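**Wanted: people who are bad at paper snowflakes (and one or two who are good)**

Jerden is putting together a book of winter decorations you can make at the kitchen table, and we need people to test it before it goes anywhere near a printer. If you own scissors and have ever been let down by a set of instructions, please read on.

The book has 70 projects in it. There are paper stars, folded trees, salt dough shapes, a garland made from orange slices, and a wreath that has already caused one resignation from the office craft table. All of them come with templates. We think the templates are clear, but we drew them, so we would.

### What you'd be doing

Each tester gets a packet of 2 projects, picked by us, with printed templates and a list of what you'll need. You make both of them at home, in your own time, with whatever lighting and interruptions you normally have. Then you fill in a form telling us where you got stuck, what you swore at, and how long it took from clearing the table to getting the table back.

Please don't fix our mistakes quietly. If step four tells you to fold along a line that isn't there, we want to hear about it in writing, with as much feeling as you like. A tester on our last book (Easter, mostly eggs) sent back a template with the word "HOW" written on it eleven times in green felt tip. It was the most useful page we received.

You'd also send us photographs of what you made. They don't have to be good photographs and it doesn't have to be a good star. We have plenty of pictures of perfect stars and they've taught us very little.

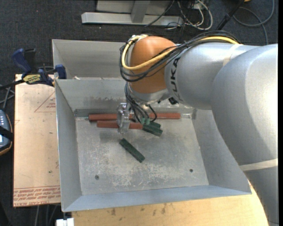
*The Craft Desk, Jerden*
*Project editors and keepers of the good scissors*

### Who we're looking for

Anyone over 18, living in the UK, with a flat surface. We'd like a proper mix, so the form asks how much you make already. The choices run from "I have a dedicated cupboard" to "I once iced a biscuit". We're short of people at the biscuit end. Last time the cupboard people got in first and told us everything was lovely, and then the book came out and we had letters.

Left-handed testers are especially welcome. Several of the cutting guides were drawn by right-handers and we have our suspicions about the spiral bauble.

Children can help, and for the salt dough they probably should, but the form has to be filled in by an adult. If your household includes a cat, tick the box. The orange garland dangles.

You don't need a cutting machine, a glue gun or a hot-foil anything. If a project can't be done with ordinary scissors and a glue stick, it shouldn't be in this book, and we'd be glad of the evidence.

### What you get

A £20 voucher for the Huler online shop once your form is in, a copy of the finished book, and your name in the back in quite small type. Materials are covered: paper, card, thread and glue come in the packet. You supply the flour, salt and oranges, and we'll pay you back if you keep the receipt. We can't pay for a new tablecloth. Please use newspaper.

### How long it takes

Most projects are meant to take an evening. The wreath says "an afternoon", and we'd be grateful if somebody could tell us whose afternoon. Packets go out in November and we need forms back by the end of February, so you can have a go before Christmas, when you might want the result, or after it, when you might want something to do.

### How to apply

Fill in the short form on the testers' page, or write to us on paper if you prefer. We have room for 201 testers. It was going to be 200, but we miscounted the envelopes and it seemed a shame to waste one. The call for the Easter book brought in 3000 replies, so we can't take everyone, and places are drawn by lot within each level of experience. Being funny on the form won't improve your chances, though it does brighten up the sorting.

Applications opened on October 15, 2026 and close when the month does. You'll hear from us either way.

### A few small points

- One application per household. We do check, and we did find the family of six.
- Please don't post the templates online before the book is out.
- Tell us about allergies. One project uses cinnamon and another uses walnut shells.
- You can say no to the wreath.
- If you tested for us before, you can apply again, including you with the green felt tip.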